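Rerkar Bench 2 review: a decent way to collect robot demos without buying the robot
Posted Dec 7, 2022
Rating: 3.5 out of 5

I wanted a few hundred examples of an arm picking small things up off a table, and I wanted them without spending the winter resetting the table. Rerkar Bench is a desktop program that gives you a simulated arm, a simulated room and a record button. You drive, it logs the joint positions and the camera view, and your policy gets to learn from your mistakes at thirty times the speed you made them. Version 2 came out in November and I've been at it most evenings.

Installation

Painless on Linux, two reboots and a bad mood on Windows. The license is $263 for one seat. The Trerisska hand controller is another $495, and the store page calls it optional in the way that shoes are optional. You can drive with a keyboard. I did that for one evening, and the arm moved like a man looking for his glasses.

Recording

With the controller plugged in it gets good quickly. Squeeze to close, release to open, thumb button to throw away the take. That last one is what I'd pay for. In the old version a botched grasp went into the dataset unless you remembered to go back and delete it, and I trained at least one policy that had faithfully learned to knock things over and leave.

My best evening was 44 clean takes in one sitting. My worst was 17, and I blame the autosave, which freezes the view for a second whenever it feels like it. If your hand is moving during the freeze, the arm catches up all at once. You'll want to discard those. The log doesn't flag them.

Object shuffling is better than it was. You set how far things may wander between takes and the program mostly respects it, though it has a fondness for corners and ledges that I don't share. You can lock out areas by drawing on a floor plan. Do this early. I did it late.

The view

Rerkar sells the close-in camera as the main reason to upgrade. You get a lot of hardware at the bottom of the picture and the workspace beyond it, and there is a tag on the gripper module in case you want to test your marker tracking. Shading is soft and plain, and the textures are muddy up close. My policy has never complained.

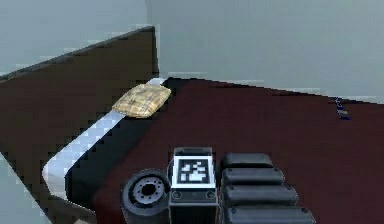 Close-in view: tan piece up on the white ledge, the blue and white one way out by the far edge of the table.

A layout like this makes for useful data if you can stand it. Targets in two such different spots mean two very different reaches, and the learner needs both. I'd been quietly discarding the awkward starts for a week before I noticed that my policy could only pick up things placed politely in front of it.

Export

Two formats, both documented, one of them correctly. The Agarwal converter reads the other without fuss, so I use that. Rollalitz, which I had before, is cheaper and exports faster, but it records at a fixed rate and its friction settings appear to have been chosen by someone who has only read about friction.

Good: the discard button, the controller, sane file sizes.
Bad: autosave freezes, Windows setup, the price once you add the controller.

I'm keeping it. If they fix the autosave I'll come back and add the half star.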